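Dye notebook, Custhorpe workshop
May 10, 2023

Madder again, and I'm still chasing that brick red from the Prarnen sample card.
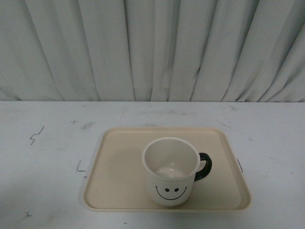

So, the plan was two skeins from the same hank, same weight, one in our tap water and one in the rainwater Raluca has been saving in the butt behind the shed. Everything else the same. Both went in the alum on Monday night and sat there till this morning, which is longer than I'd meant, but I had the car to sort out.

Tap water pot: went orange early on and then slowly deepened. Good solid colour by lunch, a bit brown at the ends where I'd tied it too tight (must stop doing that!). Rainwater pot: much pinker, quite pretty, but nowhere near the card. I put a pinch of chalk in at the end and it did shift, only by then I'd half lost interest and turned the heat off.

I let the tap pot get too hot at one point. The thermometer had slid down the side and I was on the phone to Dumitrescu about the late fleece, and when I came back it was steaming away merrily. That may be all the brown is. Need to run it again with the lid off and me actually standing there.

Lăcrămioara thinks the madder itself is the trouble -- this bag is the last of the Stestitum lot and it smells a bit tired to me as well. She soaks hers overnight and throws the first water away, says it takes the yellow out. I've always kept the first water, out of meanness mostly. Will try her way with 10 grams before I commit a whole skein.

Used up: nearly all the alum. Order the 1,000 gram tub this time, the small ones are daft money.

Raluca wants enough red for the June blanket and I've told her not to warp anything yet.

Both skeins rinsed and hung in the back passage, labels on with string. Left the exhaust from the rainwater pot in the lidded bucket, could do a pale peach with it on Friday if it hasn't gone off.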